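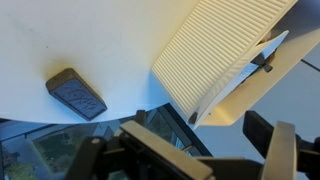
Two grippers, one arm, and a very happy month at the bench

June was gripper month at Indley, and we have had a lovely time with it. The question was simple enough: do we stay with the Dakus two-finger gripper that has been on our small arm since the start, or move to the Barrios, which has longer fingers and a softer closing action?

We set up the same job for both. Pick up a small block, lift it, put it down again, and do that 400 times with the block turned to a different angle each time. All of it was run through the wrist camera, so the arm had to find the block for itself before it could close on it.

The Dakus dropped the block 41 times. Most of those came when the block lay slantwise to the fingers and only the tips got hold of it. The Barrios dropped it 10 times, and we cheered (quietly, there was a meeting next door) when the last run finished. The longer fingers do help, but we think the bigger gain is in how it closes. It slows right down for the last 5 millimetres, so the block has time to settle flat between the pads before the squeeze comes on.

It isn't all one way, mind. The Barrios is heavier, and the arm wobbles a little when it stops at full stretch. The Dakus is also much nicer to look past: with the fingers open, the camera gets a better view of whatever it is reaching for. With the Barrios we had to move the camera bracket twice and then redo the whole calibration, which ate most of an afternoon and a packet of ginger biscuits.

Shiny surfaces gave both of them trouble. On a matte white top the camera picks out a dark block at once, but put anything glossy nearby and the reflections start to look like edges. Turning the exposure down a notch cured most of it. We'd love to hear from anyone who has tried a polarising filter on a camera this small!

Next up is the Clukow controller, which has been sitting in its box since spring. The plan is to run the block job again with both grippers and see whether smoother stops take care of that wobble. Results in the next issue, if the cables arrive.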